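September, late, feet up

Long one today. I told Dimas I'd be home by four and he laughed at me on the phone, and he was right to, so I owe him a dinner.

The hand on the shelf robot has been sulking since the move from Ravedley. You ask it to close and three of the fingers go along nicely and the ring finger thinks it over for a bit and then snaps shut like it's catching a fly. It had been doing this on and off for a while and we'd all been hoping it would sort itself out (it never sorts itself out, I don't know why we keep trying that). Then last night Hafiz left me a note on the bench, one line, "ring finger again, your turn." So it was my turn.

Started with the boring stuff. Power down, wait, cover off the back of the hand, lamp in my teeth because I can never find the headband one. I was sure it was going to be the cable at the wrist. We had one chafe through at Sustham last year and I have been blaming cables for everything ever since. I wiggled every connector I could reach, unplugged them, blew them out, plugged them back in. All fine! The cable looked brand new. I was almost annoyed.

Next guess was the tendon. The fingers on this one are pulled by a thin line that runs down into the palm, and there's a little screw for the tension, and the screw on the ring finger was way looser than its neighbors. You could turn it with a fingernail. So I think it shook itself loose in the van, which would fit, and which also means I should have checked it the day we unloaded and not let it go on snapping at things for weeks. I put a drop of threadlocker on it and brought it up a quarter turn at a time, closing the finger by hand in between until it felt like the others. I'm not going to pretend I used the gauge. The gauge is in Veerle's bag and Veerle is in Nugroho till next week.

Cover on, power up, and then of course it wouldn't home. Sat there with the red light. I said some things. It took me far too long to remember that if you've had a finger past its stop with the power off, it wants its zero set again before it will do anything, and the place you do that is three menus down under a heading that has nothing to do with fingers. I found it in my own handwriting in the back of the notebook from spring. Thank you, spring me. I've now written it in big letters on a piece of tape and stuck it to the inside of the cabinet door, so that's the last time I get to feel stupid about that one. Had a sandwich standing up while it ran through its warmup.

After lunch it was time for the shelf positions, and that part I don't mind. You put on the radio, you bring the arm up slowly, you stop it short of the front lip, you look at it from the side with your cheek practically on the upright, you nudge it, you save it. The lower tray is the fussy one because of the lip. Come in too low and the thumb knocks the front edge, come in too high and you run out of room under the shelf above. Hafiz's old numbers were from before the rack got moved over toward the wall, so I threw them all out and taught it from scratch.
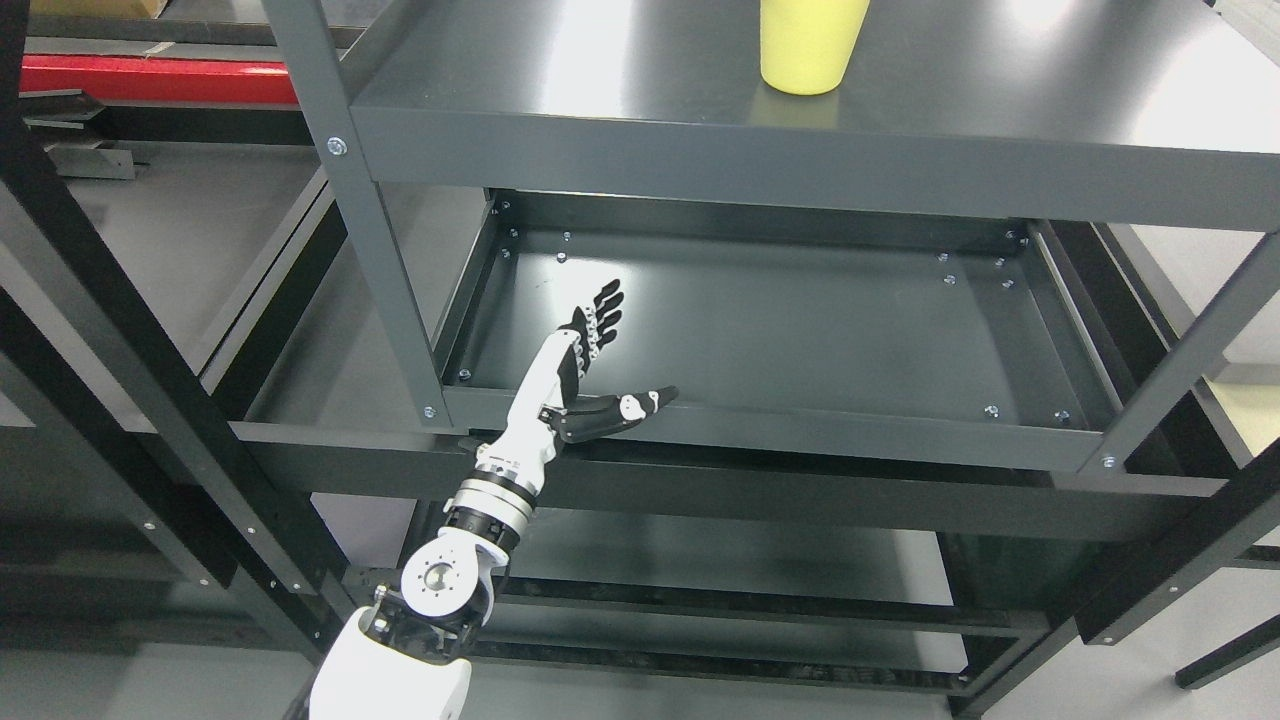 I ended up with the approach a bit higher than he had it and the wrist turned a little more, and I slowed the last stretch down to 60 percent. He'll grumble that it's slow. He can come and grumble at it in person. I'd much rather have it slow than have it clip that edge with a thumb I've only just finished worrying about, because a new thumb comes out of my parts budget and the last one took forever to arrive.

Then the long test, 100 reaches in and out, opening and closing each time. I made tea and sat on the upturned crate and watched all the early ones, and then I got bored and did the ticket paperwork with one ear on it. You can hear it when the finger snaps, there's a sort of tick. I heard it once, at number 19, and my heart sank into my shoes, and then I didn't hear it again the whole rest of the way. So I don't know. One tick. Could be the line settling in. Could be me being paranoid and it was my chair. I wrote it down anyway and I'm going to run the same thing first thing tomorrow from cold, before anybody has a chance to use it for something.

Janelle stopped in at the end wanting to know if she could tell Trirnley we're ready. I said tell them probably. She said probably isn't a thing she can put in an email. I said then tell them tomorrow by noon, and she seemed happy enough with that, and now I've got a deadline, so well done me.

Other things to remember: order more threadlocker, the bottle's nearly finished and the cap's gone all crusty. Ask Veerle for the gauge back, nicely. Zerrin wants the greasing schedule for the shoulder on one sheet so she can do it while I'm away, and I keep saying yes and not doing it. The felt pads on the cabinet door are peeling. Get a second headband lamp, they're cheap, stop putting the other one in your mouth.

My neck is killing me from crouching by that rack. Dimas has already gone to bed and left me a plate in the microwave, and I'm going to eat it and not think about ring fingers until morning.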